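# Whereabouts Unknown

I got the class notes because I was the last one to put my hand down, and even then I was only scratching my neck. Tarmo Sakalauskas had done them for 22 years and he handed the lot over in a biscuit tin, cards and all, with a rubber band that broke the second I touched it.

"You just write down what they tell you," he said. "And fix the spelling."

So I did! The first issue was easy. Somebody had moved to Plestton, somebody had a new hip (two somebodies, in fact, and they'd already been comparing surgeons), and Obed Frimpong wanted it known that his lemons had taken second at the Umalside show and that the judging was a disgrace. I put in the lemons and left out the disgrace. He rang me at nine at night about it.

The trouble was the list at the back. Tarmo always ran a column called Whereabouts Unknown, just names in small print, and when I typed it up for my second issue I stopped at Hòa Mai. Hòa sat behind me in Mrs Vandari's maths class the whole of Year 9. She used to lean forward and whisper the answers, always a bit wrong, and I'd write them down anyway because she sounded so sure of herself. And I knew exactly where she was. She was in the flat over Mạc, the bakery on the corner, four streets from my own front door. I'd bought a roll underneath her that morning.

I rang Tarmo.

"She's not lost, Tarmo. I see her putting the bins out."

There was a long quiet, and then he said she'd asked to be on it. Wrote him a letter and everything. He'd thought it was none of his business and he'd kept her there ever since, issue after issue, in between a bloke who went to Perth and a girl who married a sailor.

Well, I couldn't leave that alone. I carried the page proof around in my handbag for a week. I'd take her out, and the column would close up neatly over the gap, and then I'd feel sick and put her back in. Who asks to be unknown? I've had the same phone number since I was married and I still get cross when people don't ring it.

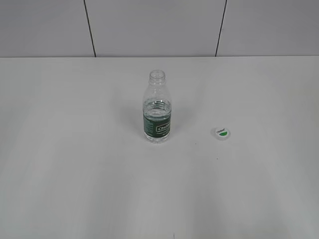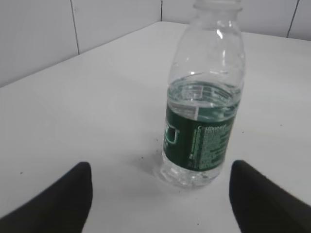
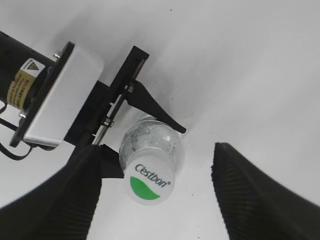 Nga Phí told me I should leave the name precisely where it was, that a person was allowed to be lost if she'd gone to the bother of writing a letter, and that I'd always been a stickybeak, even at school. Which, fair enough. But then she wanted to know if Hòa still had the red coat, so I wasn't the only one.

I went round in the end. I didn't take the proof, I took a sponge, and I stood on the landing working out what I'd say. She opened the door before I knocked.

"You've got the newsletter now," she said.

"How'd you know that?"

"The commas got better."

She'd been reading it all along! Lợi Khổng passed her his copy when he'd finished with it, downstairs, over the counter with the bread. She knew about the hips. She knew about the lemons, and she'd guessed about the disgrace. We had the sponge at her kitchen table and she told me about her knees and her sister, and nothing at all about the letter, and I didn't ask, though it nearly killed me.

At the door I said, "Will I take you off the list, then?"

She had a think.

"Leave me on," she said. "But move me up a bit. I don't like being next to the sailor."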